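Ticket 3310
Project: Kadero sidewalk runs (simulation)
Opened by: Eirini Gavalas
Assigned to: Amrit Cloutier
Status: reopened
Summary: robot brakes hard on clear pavement

Eirini, Thursday
Emergency stop again on the shopfront route. Nothing moving anywhere near it. It halts, waits 9 seconds, creeps forward, halts again. Same on 2 builds.

Amrit
Looks like the leaves. Raised the minimum obstacle height and reran. No stops. Closing.

Eirini
Reopening. You ran it once. I ran your change overnight, roughly 900 starts, and it still stops. Less often, I'll give you that. I also don't like a fix that teaches it to ignore low things. Kerbs are low.

Emerson Camargo
Could it be the joint down the middle of the paving? Depth goes noisy along dark lines.

Eirini
Could be. Could also be the big shop window, with sky and trees reflected in it. So far we have three guesses and no log that favours any of them. Please put the height setting back, then change one thing per run: leaves out, joint out, glass made matt. Attach the stop log each time, including the runs that look fine. I won't sign this off for Diradholm on one clean pass.

Start view for the reruns:
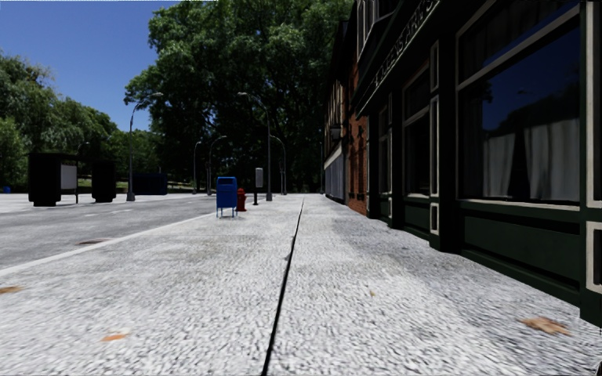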